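# The People Who Drive the Arms

The morning shift at Werbridge starts at seven, and by ten past, Yolotzin Carrillo has both hands on the controls and is picking up blocks. She picks one out of a metal bin, lifts it, moves it over, lets it go. Then she does it again. On a good day she gets through 268 picks before lunch. On a bad day the arm drifts, or the gripper slips, or she gets bored and starts making what she calls lazy grabs, and the number comes down.

"The lazy ones are the problem," she says. "You can move blocks all day with lazy grabs. But the arm copies you, so then it's lazy too."

Carrillo is a teleoperator. Before this she ran a register at a garden center and then spent four years in the returns department of a shoe warehouse. She now works in a converted print shop with a carpeted floor and not enough outlets, where a company called Greloneo collects demonstrations for robot arms. A demonstration is one complete run of a task, done by a person moving the arm. The company records where every joint went, what the cameras saw and when the gripper opened and closed. Later, software is trained on a large pile of these runs until the arm can do some version of the job without a person at the controls.

The work pays a little better than the warehouse did. It is quieter, and she sits down for most of it.

## Two ways to show it

There are two ways to show an arm what you want. The first is to take hold of it. Most modern arms can be put in a mode where the motors carry the weight and the joints give when you push, so a person can stand next to the machine and lead it through a motion like a dance partner. The second is to stay out of the way and steer from a distance, with a joystick, a pair of hand controllers, or a smaller arm that the big one follows.

Hicham Tahiri, who runs the floor at Werbridge, learned on the first kind. He started in a plant that made brackets for shelving, where he programmed welding arms with a teach pendant, the handheld box with a screen and buttons that comes with nearly every industrial robot. You drive the arm to a point, save the point, drive it to the next one. When you have enough points, you press play.

"That's still most of the industry," Tahiri says. "And it's fine. If the part is in the same place every time, it's the best way there is. I wouldn't change it."

Trouble starts when the part is not in the same place. A saved point is only a position. If the bracket has slid an inch to the left, the arm goes to where the bracket used to be and closes on air. Factories have spent decades building trays, feeders and clamps whose only purpose is to make sure the bracket doesn't slide.

A bin full of loose parts has none of that. Things land however they land. They lean on the walls, lie across each other and end up in corners where the gripper has no room to open. People sort all of this out without thinking, which makes it hard to write down as a set of instructions. It is much easier to just do it, a great many times, and record the doing.

## Hand on the wrist

For leading by hand, Greloneo uses a training routine it calls Derneo. New hires spend their first 12 hours on it, and Samah Gaber teaches it. She trained as a physical therapist and says the two jobs have more in common than people expect.

She has her students hold the arm at the wrist and close to the tool. Most of them grab it too high the first time, up on the forearm, and then wonder why the gripper swings around. She also has them close their eyes and move it through the air for a few minutes, to get a feel for which joints are stiff and which ones give easily.

"You feel the elbow wanting to go somewhere," Gaber says. "You have to decide if you'll let it."

Hand guiding makes smooth motions. It is also tiring, and it puts a person's arm and shoulder in front of the cameras. That matters when the recordings are used to train software that works from camera pictures. If every example has a sleeve in it, the software has never seen the job done without one. So for bin work, the company mostly steers from a distance.

Remote control has its own costs. The operator can't feel the part. Carrillo works from her view of the bin and from the sound of the gripper, and she learned early to stop a little short of contact, look, and then go down the last bit slowly. Her first week she pressed a finger into the floor of a bin hard enough to bend a mount. Tahiri fixed it and put the bent piece on the windowsill, where it has been joined by several others. None of them are labeled.

## What counts as good

Every run gets a grade. Doaa Soliman does the grading, along with two part-timers, at a desk by the front door. She watches each recording at double speed and marks it as keep, keep with a note, or throw out.

Some throwaways are easy to spot. The part was dropped, or the operator sneezed, or a cable pulled tight and the arm stopped itself. The notes take longer. Soliman writes down when an operator hesitates, when a grab is off center, and when somebody nudges one part out of the way to reach another. For a while she threw out the nudges. Then the training team asked for them back.

The reason had to do with crowded corners. An arm that had only seen clean grabs did well in an open area and got stuck when two parts lay side by side against a wall. It would reach down, find no room for its fingers, come back up and try the same thing again. The operators had been solving that problem for months by pushing one part aside first, and Soliman had been filing it under mistakes.

"I had 900 of those sitting in a folder," she says. "We put them back in and the corners got better."

They did not get perfect. In the last full test before my visit, the arm cleared 73 percent of its bins with no help from a person. Tahiri gave me that figure without being asked and without dressing it up. The failures were mostly parts standing on end, which the operators find annoying too.

Mistakes of another kind are now made on purpose. Twice a week the operators spend an afternoon on recoveries. They start with the gripper in a bad spot, half on a part or jammed beside one, and record how to get out of it. Carrillo likes recovery afternoons the best. She is fast at them, and she keeps a handwritten list of bad spots in the back of a notebook so she can set them up again.

## The setup

For something that gets talked about in such big terms, the work takes place in a small area. A table, a bin, an arm, a tool on the end of the arm. The parts at this stage are plain blocks, which are cheap and hold up to being squeezed thousands of times. Real products come later, once the basic motions are reliable.

Much of the day goes to things that never show up in a demo video. Cables work loose. Clamps creep. Mahmoud Hamdy, the technician, goes around with a hex key and a roll of tape at the start of each shift and again at noon. He checks that the bins have not moved and that nothing hanging off the wrist is going to snag when the last joint turns. Tool wiring is his main complaint. An arm can twist its wrist much farther than a person can, and whatever is tied to it has to come along.

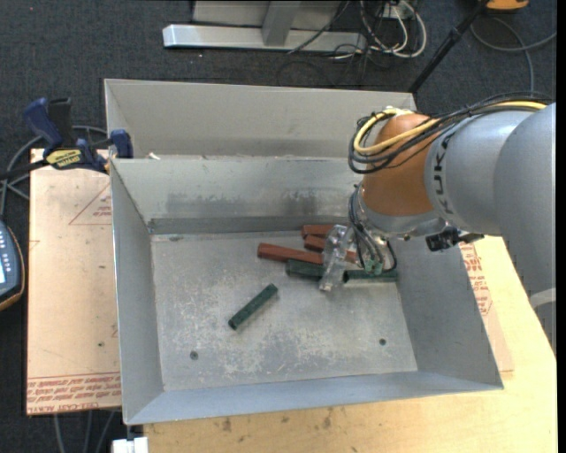

Hamdy keeps enough slack in the lines for a full turn of the wrist -- too little and a connector pops, too much and a loop gets caught on a wall. He has redone the wiring on his favorite arm more times than he cares to say. He would like to route everything through the inside, but that would mean taking the arm down for a week, and there has not been a free week since April.

The operators have their own views on the hardware. Carrillo prefers narrow fingers, since they fit between parts. A newer operator on the evening shift likes wide ones because they forgive a sloppy approach. The company has asked everyone to switch back and forth, so that the recordings don't all lean one way. Carrillo says her numbers drop every time she has to switch and take a couple of days to come back.

## Where the recordings go

Greloneo does not sell robots. It sells recordings, and sometimes the trained software that comes from them. Its largest customer is Hajji, a parts distributor that wants arms to empty mixed bins at its returns counters. The two companies went back and forth for months over what the arm should do when it isn't sure. Hajji wanted it to keep trying. Greloneo wanted it to stop and call for a person.

They settled on three tries and then a call. The call goes to someone sitting at a set of controls much like Carrillo's, who takes over, clears the problem and hands the arm back. Those takeovers are recorded too, and the useful ones go into the next round of training.

I asked Carrillo if it bothered her to be teaching a machine a job close to the one she used to have. She thought about it while she lined up another block.

"I did returns for four years," she said. "My wrists still hurt. I don't miss it." After a moment she added that two of her friends are still there, and that she has told both of them to apply.

Tahiri doesn't think the need for operators is going away soon. The tasks change, and every new part brings its own way of going wrong. He has openings on the evening shift and has trouble filling them, partly because the job title means nothing to most people. He tried advertising for gamers and got a lot of applications, but many of the applicants were too quick with the controls and didn't care for the repetition. His best hires have come from sewing, dental labs and kitchen prep.

At half past eleven Carrillo stopped to stretch her fingers, then reset the bin by hand. She scattered the blocks and looked them over, and pushed one up against the wall where it would be hard to reach. Then she sat down and went after that one first.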